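Entretenir un plateau de table en bois huilé

Mise à jour : 25/02/2024 – Rubrique Entretien du mobilier 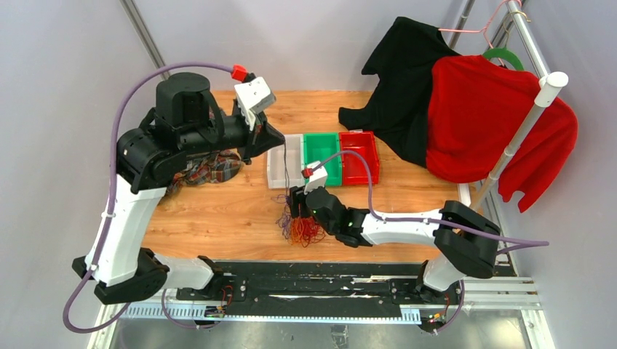

1. Identifier la finition

La méthode décrite dans cette fiche ne concerne que les bois finis à l'huile. Un plateau verni ou vitrifié ne peut pas absorber l'huile, qui reste en surface et colle. Avant d'acheter quoi que ce soit, déposer une goutte d'eau dans un angle peu visible et attendre 4 minutes.

La goutte fonce le bois et s'étale : le plateau est brut, ou l'huile est épuisée. La goutte reste bombée et le bois ne change pas de teinte : la finition est encore efficace, ou il s'agit d'un vernis. Pour trancher, passer un abrasif grain 240 sur une surface de la taille d'un ongle, sous le plateau. Une poussière blanche et sèche indique un vernis. Une poussière de la couleur du bois, légèrement grasse, indique une huile.

Les plateaux cirés forment un cas à part. La cire doit être retirée entièrement au décireur avant tout huilage.

2. Matériel

– huile dure pour mobilier, à faible teneur en solvant
– abrasifs grains 120, 180 et 240
– cale à poncer en liège
– chiffons de coton non pelucheux
– tampon blanc non abrasif
– aspirateur avec brosse souple
– gants nitrile
– seau métallique avec couvercle

Compter 200 ml d'huile pour un plateau de quatre personnes, deux couches comprises. Un bois très sec ou à pores ouverts (chêne, frêne) en consomme davantage.

3. Nettoyer

Laver le plateau à l'eau tiède additionnée de savon noir, chiffon bien essoré. Rincer, essuyer dans le sens du fil et laisser sécher une nuit. Ne pas accélérer le séchage au décapeur thermique ou au sèche-cheveux.

Les taches noires autour d'objets en fer proviennent de la réaction entre le métal et les tanins. Elles se traitent à l'acide oxalique dilué, avant ponçage, avec gants et lunettes. Respecter le dosage du fabricant et rincer abondamment.

4. Poncer

Travailler toujours dans le sens du fil. Commencer au grain 120 uniquement si le plateau est rayé ou taché ; sinon, partir directement du 180. Terminer au 240 sans appuyer. Un grain plus fin ferme les pores et réduit la pénétration de l'huile.

Casser légèrement les arêtes à la main. Sur un plateau plaqué, s'en tenir au grain 240 et contrôler l'épaisseur du placage sur chant avant de commencer.

Aspirer, puis passer un chiffon à peine humide. L'humidité relève les fibres : après séchage, un dernier passage au 240 usé les supprime.

5. Appliquer l'huile

La température de la pièce doit être comprise entre 15 et 25 °C. Remuer l'huile sans secouer le bidon. Verser une petite quantité sur un chiffon et étaler en couche mince, une zone après l'autre, chants compris.

Laisser pénétrer 23 minutes. Ajouter de l'huile là où le bois est redevenu mat. Essuyer ensuite tout l'excédent avec un chiffon sec. Une huile laissée en surplus forme une pellicule poisseuse qu'il faut reprendre au tampon blanc avec un peu d'huile fraîche.

Seconde couche le lendemain, dans les mêmes conditions mais en quantité réduite de moitié. Huiler aussi la face inférieure – une seule couche suffit – afin de limiter le tuilage.

6. Chiffons usagés : risque d'incendie

Les chiffons imprégnés d'huile siccative peuvent s'enflammer spontanément. Ne jamais les laisser en boule ni les jeter tels quels à la poubelle. Les immerger dans le seau métallique rempli d'eau, fermer, puis les déposer en déchetterie.

7. Remise en service

Usage léger après 3 jours. Pendant deux semaines, éviter l'eau stagnante, les plats chauds et les nappes plastifiées. La dureté définitive dépend du produit ; se reporter à la fiche technique.

Entretien courant : chiffon humide, savon naturel, séchage immédiat. Proscrire les éponges abrasives, l'ammoniaque et les lingettes dégraissantes. Refaire le test de la goutte d'eau chaque année en septembre, avant la période de chauffage, et passer une couche d'entretien si le bois fonce.

Fiche rédigée par Grażyna Mazurek, relue par Cyprian Malinowski – Atelier Czerwiński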